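**Ticket 764: Water dispenser, Kullside level 2, streaky finish and residue on front panel**

Category: Cleaning / consumables
Priority: Low
Status: Open

**Reported**

Front panel of the dispenser shows grey streaks after wiping. A chalky ring keeps coming back at the base of both taps. Same streaking on the window frames nearest the unit. Glass is not affected.

**Checked so far**

1. Bottle seated properly. No drip at the neck.
2. Drip area removed, rinsed, refitted. No change to streaks.
3. Swapped the spray (Junosine) for plain warm water. Streaks lighter, still there.
4. Paper towel instead of cloth. No streaks, but lint left on the frames.

Step 4 points to the cloth or to how it is being washed. Cloths go through the Helmy machine on the 40-degree cycle with the tea towels.

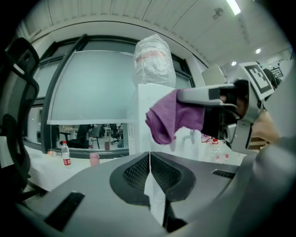

Purple cloth in both.

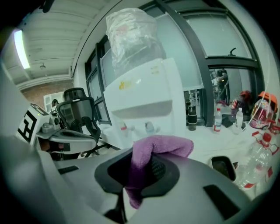
**Reply, Loubna Ragab, 2:15 pm**

Check the softener. The tea towels get a capful every wash, and if the cloths are in the same load they pick it up. Softener coats microfibre and it stops absorbing, so you end up pushing the film around the panel. Wash the cloths on their own at 60, no softener, no dryer sheet. You may need to run them twice. The ring at the taps is a separate problem. That will be scale, and a cloth won't shift it whatever colour it is. White vinegar on a cotton bud, leave it 9 minutes, rinse well, then run a cup through each tap and tip it out.

**Update, 4:40 pm**

Softener confirmed in the shared load. Cloths pulled out and rewashed separately, two cycles. One tested damp on the lower front panel: no streaks. Window frames still to do.

Vinegar applied to the cold tap only. Ring gone. Hot tap held over until the unit is switched off and cooled.

Outstanding: label for the laundry shelf, Vatia order for a second set of cloths (PO 2161).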